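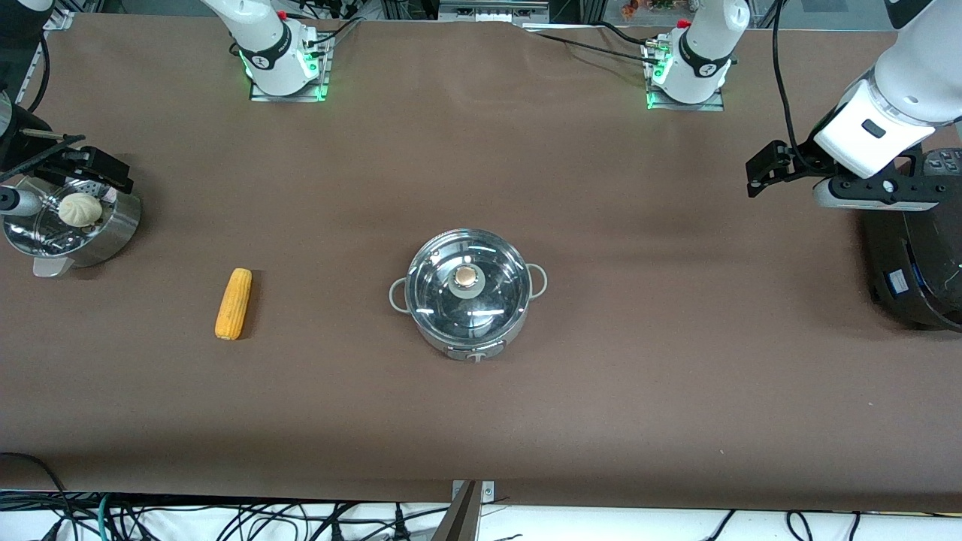
Chapter 6
Cooking with Steam

Terms to know: steamer basket, condensation, headspace, pleat, proof, carryover cooking

Steaming is one of the oldest ways to cook food and one of the easiest to learn. It needs water, a source of heat, something to hold the food above the water, and a lid. A cook who can boil a pot of water can steam a bun, an ear of corn, or a piece of fish.

In Chapter 5 you cooked food in water. Boiling and simmering work well for pasta, dried beans, and soup bones, but they have a cost. Part of the flavor and some of the vitamins move out of the food and into the water, and much of that goes down the drain. Steamed food sits above the water, so less is lost. It also keeps its shape. A soft dough that would fall apart in boiling water will hold together in a basket, with the folds on top still showing.

How steam cooks

At sea level, water boils at 212°F. As it boils, it turns to steam, and the steam rises through the holes in the basket and fills the space under the lid. When it touches the cooler surface of the food, it turns back into water. This change is called condensation, and it gives off a large amount of heat. Most of the cooking in a steamer is done this way.

Steam can burn you badly for the same reason. When it meets your skin it condenses and gives up its heat there. Always tilt the lid away from your face and arms, with the far edge coming up first, and use a dry mitt. A damp towel carries heat straight to the hand.

Water boils at a lower temperature in the mountains. In a town where it boils at 204°F, steamed food will need more time than the tables in this chapter show. Check it as you would check anything else, by cutting into it or by using a thermometer.

Equipment

A basic steamer has two parts: a pot and a perforated basket that fits inside it. Some baskets hang from the rim and others stand on short legs. Bamboo steamers stack, and they absorb some of the moisture that would otherwise drip on the food. Metal steamers are easier to wash and last longer, but water collects on the underside of the lid. For breads and buns, wrap the lid in a clean cloth and tie the corners up over the handle, well clear of the burner.

A pot with a glass lid is useful for a beginner, who can look in without letting the steam out. Each time the lid comes off, the temperature inside drops and the cooking slows.

Leave a gap of at least an inch between the water and the bottom of the basket. If the water touches the food, you are boiling it. Leave headspace above the food as well - a bun will swell as it cooks, and one that presses against the lid comes out flat and wet.

Two foods to start with

The labs in this chapter use corn on the cob and filled buns, which behave very differently in the basket.

Corn is simple. Pull off the husk and silk, rinse the ear, and lay it in the basket once the water is boiling. It is ready when the kernels are tender and give a little under the tip of a knife. Fresh corn takes less time than corn that has been stored, and in October, when the local crop is mostly finished, you may be working with ears that have traveled a long way. Allow a few extra minutes for these.

Buns take more care. The dough is made with yeast and must proof before it goes over the heat. Roll each piece so that the edge is thinner than the center, set the filling in the middle, and gather the edge into small pleats, turning the bun as you work. Pinch the top closed. Set each bun on a square of parchment and leave room between them. Steam for 17 minutes, turn off the burner, and wait two more before you lift the lid. Buns uncovered too soon can wrinkle and sink.

Steamed buns do not brown. Browning needs a dry surface and a temperature well above that of boiling water, so the crust stays pale and soft even when the bun is fully cooked. Do not judge them by color. Press the side lightly with a finger; the dough should spring back.

Before you begin Lab 6.1

Read the whole procedure. Fill in the first two columns of your steaming record, and set your mitts, tongs, and a heatproof plate within reach of the burner. Partners should decide who will handle the lid.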